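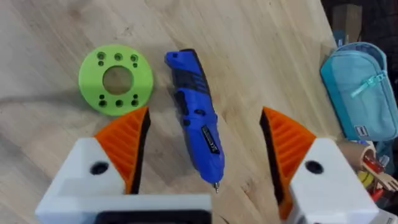 *Page last changed: Jul 18, 2020*

**Uletti sets money aside for a second robot arm**

Uletti will buy a second tabletop robot arm for its repair and marking shop and has put off a larger machine until at least January. Győző Orbán, who runs the shop, signed the order with the dealer, Carier, this week.

The arm will do the same kind of work as the first one, which handles hand tools and small parts on a wooden bench. Tasks in the current round include picking up a cordless engraving tool and working with 3D-printed parts such as the green ring with holes through it. A pencil case and other everyday items share the table.

The shop had asked for quotes from two dealers. Carier offered the arm with a two-finger gripper and a wrist camera. Pintér offered a bigger arm on a floor stand, with a fence and a control cabinet. Orbán said the Pintér machine was the better one but needed a new power line, and the landlord has not approved the work.

"We can put the small one on a bench and start," he said. "The other one means construction."

Most of the discussion before the order was over spare parts. The first arm was bought with no money set aside for them, and fingertip pads were paid for out of the general supplies account. The new plan gives them their own line. It covers 54 pads, along with five spare finger bases to be printed in the shop.

Thịnh Phí, who keeps the equipment list, asked for the pads to be ordered in one lot so that both arms use the same type. He also asked for a second charger for the cordless tools. Both requests were approved.

Software is the other change. The shop has been using a trial of Flullent to log each pick and each drop. The trial allows 99 logged runs a month, and the paid plan has no limit. Uletti will pay for one year and look at it again before renewing.

Staff training is set at 152 hours for the year, split between the two arms. Phí will give the first sessions on the existing bench while the new one is being built.

Carier has not given a firm delivery date. Under the order, Uletti can cancel without a fee if the arm has not shipped by the end of the quarter. The request for the power line stays open, and Pintér has agreed to hold its quote until January.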